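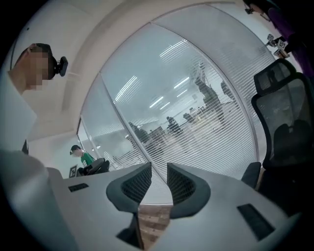
The two soft fingers of the hand-held gripper, open, with the glass partition of the office beyond.

The Jendo hand-held gripper kit is offered by Miltudine as a complete package for teams wishing to record manual tasks for robot training. Our office has now used one set for 41 working days, and the following remarks are intended for colleagues considering a purchase.

The body is light grey plastic with a smooth finish. The fingers are dark grey and soft, with a mesh pattern on their inner faces, and they flare towards the tip. I found them well suited to cups, cloths and small boxes. Thin card remains difficult — Siyabonga Shabalala and I both failed to lift a single sheet from a flat desk.

The kit was supplied at a price of £1,181, excluding delivery. A spare pair of fingers costs a further £462, a sum I consider high for a part that will wear. Delivery took six days.

The printed guide is clear on charging and storage but says little on calibration. Ishbel Ogilvie wrote to the supplier on this point and received a full reply the next morning, with a revised page attached.

I would recommend the kit to any group with regular recording work. Those needing it for a single short project should ask Miltudine for its hire terms, which were under revision when this was written.

Posted by Ghassan Mahasneh, 12 December 2019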